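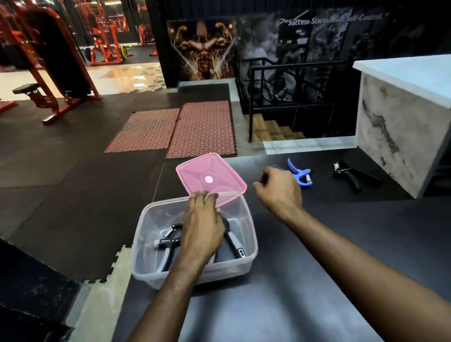 ## Setting up a table task for recording

These are the Flunthorpe rules for recording a person packing and unpacking small items at a table. Melnyk uses the same steps at its sites. Follow them in order.

### Before you start

1. Get written permission from the site. For a gym, ask for the floor as well as the table, since the camera picks up machines, mirrors and wall posters.
2. Put a notice at the entrance and at the top of any stairs. People passing through must be able to read it before they come into view.
3. Clear the table of phones, keys, cards and anything with a name on it.
4. Lay out only what is on the task sheet. For the grip trainer task that means a clear container with its lid, and the hand grippers.
5. Check each gripper's spring. Take out any that sticks or pinches.

### While recording

- Keep both hands in view when you open or close the container. Rest one hand on the rim to steady it and move the lid with the other.
- Leave the grippers where they land. Some will be in the container and some on the table, and uneven spacing is fine.
- Work at normal speed. Do not pause to show an item to the camera.
- If a bystander walks in, stop, say "break" out loud and start a new take. Mirrors count — a face in a mirror is a face.
- Take a rest after 60 minutes, or sooner if the head strap hurts.

### Naming and storage

Name each take with the site code, the task number and the take number. Clevside is site 32 and the grip trainer task is 911, so the first take there is `32-911-01`. Do not reuse a number, even for a take you throw out.

Upload to the Gilter folder the same day. Takes over 380 seconds go in the `long` subfolder and get a second review.

### Review

The reviewer must not be the person who recorded. Reject a take if a bystander can be recognized, if both hands leave view during a lid move, or if the task sheet is missing. Blurring is allowed for wall mirrors only.

Last changed 2022-06-15. The April version let people review their own takes — please delete any copies.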